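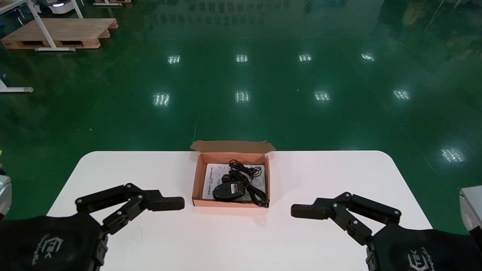 About Lestasell

Lestasell sells used and surplus office equipment to small businesses, schools, churches and people who work from home. We buy from offices that are closing, moving or replacing what they have. We check what comes in, clean it, and sell it from our building in Bikham and by phone and email order.

We started in February with one rented storage unit in Dumarlow and a van. Our first purchase was the contents of an insurance office, mostly desks and filing cabinets, and it took us the whole winter to sell them. The cabinets went to a church and the desks went one at a time. After five years in Dumarlow we moved to Bikham, where there was a loading dock and enough room to set furniture out so customers could walk around it.

What we sell

Most of our business is in three areas.

Office furniture. Desks, task chairs, conference tables, bookcases, lateral files. We keep chairs from the same purchase together where we can, so a customer who needs a matching set has a chance of finding one. Chairs are sold with working gas lifts and casters. If the fabric is stained or worn, the tag says so.

Computers and accessories. Desktop computers, monitors, keyboards, mice, docking stations and cables. Computers are sold with the drive wiped or with a new drive installed. Monitors are run before they are priced, and we don't sell screens with dead lines.

Paper and mailing supplies. Surplus envelopes, binders, label stock, shipping cartons and similar goods, usually sold by the case. Stock changes from month to month and we can't promise to have the same item twice.

We do not buy or sell copiers. We did for a while, but parts were hard to get and the service calls took more time than the machines were worth. We also don't take safes, cubicle walls or anything with a broken glass top.
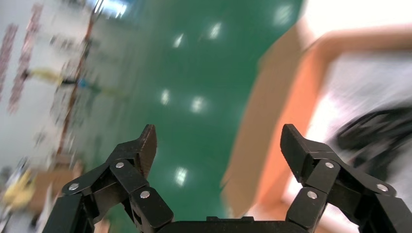
Inside the Koppel Street building, Bikham.

How we grade things

Every used item gets one of three grades. Grade A means light wear that you would have to look for. Grade B means visible wear, such as scratches on a desktop or shine on a keyboard, with everything in working order. Grade C means it works but has a fault that we describe on the tag, for example a drawer with no key or a monitor with a replacement stand. Price follows grade. We will send photos of a particular item before you pay if you are ordering from a distance.

Manuals and original packaging are included when we have them. With used goods we often don't, and the listing will say which it is.

Warranty and returns

Computers and monitors carry a 12-month warranty on parts and labor. Keyboards, mice and other accessories can be exchanged within 30 days if they stop working. Furniture may be returned within 30 days in the condition it was sold, less the cost of delivery. Grade C items are final sale unless the fault is something we left off the tag.

Please keep your receipt. We can usually look up an order by business name, but walk-in cash sales are harder to trace.

Selling to us

If your office is closing or moving, send us a list of what you have and the date you need to be out. Photos help but aren't required. For small lots we can often quote by email. For a full floor we prefer to come and see it, and we don't charge for the visit inside Bikham or Dumarlow.

Our offer covers removal. We bring our own carts and blankets, take the furniture apart on site, and leave the floor swept. Check with your building about elevator hours and whether it wants an insurance certificate. We can supply the certificate, but need a few days' notice.

We can't pay for everything. Older desks in particular have little resale value, and sometimes the fair price for a lot is the cost of hauling it away. We will tell you so at the start, and you are free to get another quote.

The people who work here

Eight people work at Lestasell. Three of them handle furniture pickup and delivery, two test and repair computers, and the rest look after the sales floor, the phones and the books. The company is privately owned and has no outside investors. There is one location, and we have no plans for another.

Customers who have bought from us before will usually get the same person on the phone. If you left a message and haven't heard back by the next business day, call again. Messages do get missed when a large pickup is going on.

Visiting

Our address is 319 Koppel Street, Bikham. Parking is at the side of the building, and the customer entrance is the door next to the loading dock. You don't need an appointment to look at furniture. If you are coming for a computer or a large number of chairs, call ahead so we can set them aside.

Local delivery is available for a flat fee. We carry furniture to the room you want it in, provided it fits, so please measure doorways and stair landings before you order a conference table.

Page last updated Sep 14, 2022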